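# Terlow Slow-Release Plant Food for Trees and Shrubs

Terlow is a dry, granular plant food for woody plants in the garden. It is made for flowering shrubs, hedges, young shade trees and small fruit trees. The granules open slowly in the soil, and one feeding in spring lasts until the end of summer. It can be used on new plantings after the first six weeks.

We have sold Terlow from our nursery in Lestden for many years, and we use the same product on our own stock plants. The shrubs in the Flerovwood display garden receive it every March.

## How to use

1. Pull back the mulch from under the branches.
2. Spread the granules evenly, beginning a hand's width away from the trunk and going out to the tips of the branches.
3. Scratch them lightly into the top of the soil. Do not dig deep, many shrubs have roots close to the surface.
4. Put back the mulch and water well.

If the weather stays dry in the first two weeks, please water again. The granules do not work in dry soil. Do not feed after July, as the late soft growth can be damaged by frost.
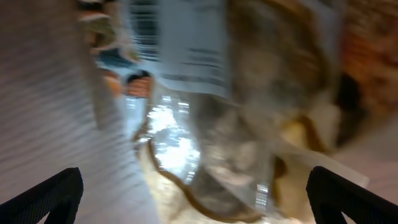
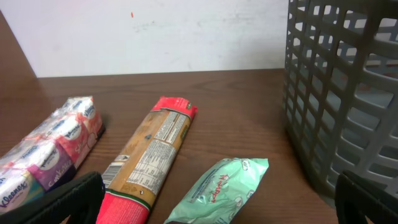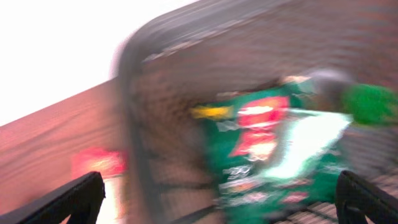
## How much to use

- Small shrubs, up to knee height: 50 grams per plant
- Large shrubs and young trees: 143 grams per plant, this is one level cup of the measuring scoop
- Established trees: 300 grams, spread over the whole area under the crown
- Hedges: 50 grams for each meter of length

Plants in containers need less. Use half of the amount for small shrubs and check the leaves after one month. If they are pale between the veins, the cause is often the wrong soil acidity and more food will not help. In this case we recommend a soil test first.

Azaleas, blueberries and other plants which like acid soil should get the Hyun blend. It has the same granule size and the same amounts are valid, but it contains no lime.

## Pack sizes

Terlow is available as a 3,000 gram tub with scoop, or as a 300 gram refill for balconies and small gardens. One tub is enough for roughly 20 large shrubs. The Hyun blend comes only in the tub.

## Storage

Keep the product closed and dry, away from children and pets. Granules that became damp will stick together in lumps. They can still be used if you break them by hand, but wear gloves, and spread them a little thinner than usual.

Orders placed before noon leave Lestden the same working day. Tubs can also be collected at the nursery gate from March to October. In winter please call us before you come.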